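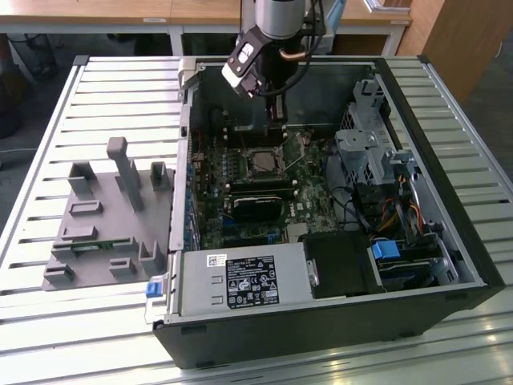
Dell desktop tower with the side panel off.

June 4, 2026

Another aid convoy has left for the border and my inbox wants me to be moved by it. I've had the same press release forwarded to me by three different people. Fourteen trucks, it says, headed for the camps outside Obura with flour, tarps and water tablets. There's a banner on the lead truck. There's a hashtag, too, which I'm going to leave out.

I have nothing against flour. I gave money to the last one of these, back in March, when a group calling itself Bronberg Relief said it would get 300 tons of food across at the Plikutia crossing. The government over there had promised safe passage. Remember that? It was on the evening news, a minister shaking hands with a man in a vest.

So what got through? I spent a good part of last week trying to find out, and I still can't tell you. Bronberg's website says the food was "delivered to the area." The ministry says it was "received." Neither of those words means that anybody ate it. I wrote to both of them with one plain question, which was how much reached the camps and on what day. Bronberg sent me a link to donate. The ministry hasn't answered.

The only person who gave me anything solid was Dennis Waweru, who drove in the March convoy and has been home for a few weeks now. He says they sat at Plikutia for 84 hours while soldiers went through the paperwork, then went through it again. His truck was let in. Two behind him were told to unload into a warehouse on the wrong side of the line, and he never saw them again on the trip. He doesn't claim to know where that food went. He was pretty annoyed with me for asking him to guess.

"I can tell you about my truck," he said. "You want the other ones, ask the people with the list."

Well, I'd like to see the list.

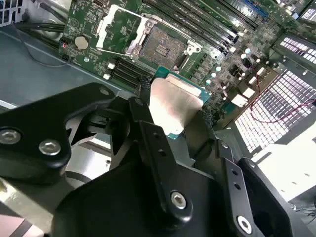
Server board, CPU socket open.

What bothers me is how little anyone on our side seems to want it. The papers that ran the handshake on page one haven't run a line about the warehouse, as far as I can find. Our own foreign office put out a statement welcoming "continued access," and when you read it twice you notice it doesn't say who has the access or to what. I have read a lot of these statements over the years. They're written so they can't be wrong.

And now there's a new convoy, same crossing, same promise. The press release says the shipment will be followed "in real time" through a tracking service called Prokik. Fine. I went and looked at what Prokik says it does. It tells you where a truck is. It would have told you exactly where those two trucks were in March, parked next to a warehouse, and somebody would have put out a release saying they'd arrived in the area.

I may be unfair here. A reader who works in relief wrote to me after my last post and said that groups like Bronberg keep quiet about losses so that the crossing stays open, and that if they complained they'd be shut out for good. That could be true. It's also just what I'd say if I had lost over half a shipment and had another fundraiser coming up.

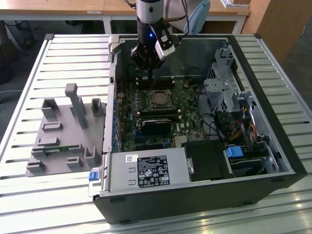

What I'd want before giving again

A count at the crossing and a count at the camp, both published, signed by someone with a name. A straight answer about the March warehouse, even if the answer is "we don't know." And the drivers allowed to talk without a press officer copied in.

I sent that to Bronberg this morning. If they write back with anything besides the donate link, I'll post the whole thing, including the parts that make me look bad.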